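Can it put the shopping away yet

2023-12-05

Quick one tonight because I'm on earlies all week and the washing machine has just started its beeping. Still no robot to empty it, you'll notice.

Iñaki Vallejo asked me in the comments last time whether I still think we're years off. Short answer, yes. Longer answer, depends which chore, and I've changed my mind on one of them since March.

First the ones that are done. Vacuuming. Fine. Mine is a Midoron, second hand, 52 quid, gets stuck under the radiator twice a week and I forgive it. Dishwashers have been done since my nan's day and we forget they count. Lawn mowing, mostly done if your lawn is a rectangle. None of these have hands though. They're all a box that does one thing and you arrange your house round the box. I lift the chairs, I pick up the socks, then the machine "does the floor".

Work is the same. I do goods-in at a place in Stollow, and we've got an Edano wrapper that spins pallets all day long and never has a bad back. Lovely thing. But somebody still has to build the pallet, and that somebody is me or whoever's on shift. Square boxes, same size, same label side up – a machine can have those, please take them. What comes off the lorry is not that. It's a torn carton, 37 tins of something and a sack that slumps whichever way you don't want.

Which brings me to the slumping. Bags. I've come to think bags are the whole problem.

Watch yourself unpack a shop. You hook a finger in one handle, the side falls in, you shake it open without thinking, you feel past the bread for the tin at the bottom. You don't look. I tried doing it slowly last week, saying each bit out loud like a madwoman, and gave up after one carrier because there was just too much of it. Find the opening. Is that the opening or a fold. Hold this side. Don't squash the eggs. Let go of that side now. And so on for ever.

The urquijo people (sorry, Urquijo, capital, they make the arm my brother in law is always on about) had a talk I watched on my dinner break. Very good on picking things up. Pick, place, pick, place, 200 times and barely a fumble. All hard things on a flat table with nothing else near them. Then a question from the back about plastic film and the chap on stage went a bit quiet and said it was "an active area". I know what that means, I say it about my loft.

The thing I've changed my mind about is picking stuff out of a basket. Back in March I said not for ten years. Now I reckon that bit is nearer than I thought, at least for slow jobs where it doesn't matter if it takes all afternoon. Grippers have got better at odd shapes. Not brilliant. Better.
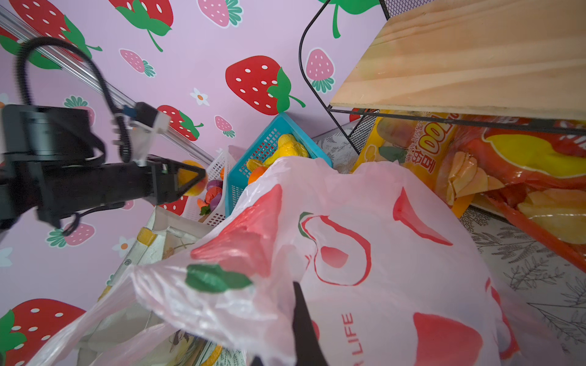

Fruit and veg is my favourite test for this, mainly because every bit of it is a different shape and you'd still want it all sorted before tea. Toy stuff will do for practice, saves on bruising. With the peach I'd give the machine a fair chance, and there's one in the gripper there, so grabbing something roundish is at least on the table. The onion and the pepper in the white basket, probably. The little carrot with the leaves on, hmm, thin end or fat end? But it's the big see-through bag with the apples on that I'd be watching. All crease and shine, no proper edges, and you can see through it to things that aren't the bag. Two fingers against that. I've got ten and I still swear at the ones in the produce aisle.

Cloth bags I'd put somewhere in the middle. A canvas tote doesn't stand up by itself but at least you can tell where it is, and the handles are handles. Crisp packets are easier than they look I think, because they're full of air and you can grab any old corner. Crushing them is another matter. Would I mind? Depends on the flavour.

Anyway my current list, in order of what I'd hand over if somebody knocked on the door with one tomorrow:

Emptying the dishwasher, but only the plates
Pairing socks, I don't care how long it takes
Putting tins in the cupboard
Anything at all to do with a duvet cover

That last one is pure dreaming. Two people can barely do a duvet cover. I'd put it after bags, and bags after everything else.

Iñaki, you said shops will get there before houses, and I think that's probably right, they can choose their shelves and their boxes. They can't choose what the lorry does to them on the A road though. Come and do a morning with us in Stollow and see what you think by half nine.

Right, it's beeping again. Going to go and hang the washing out on the airer, by hand, as usual. If anyone's got a floor robot that copes with a rug with tassles let me know which one, mine eats them.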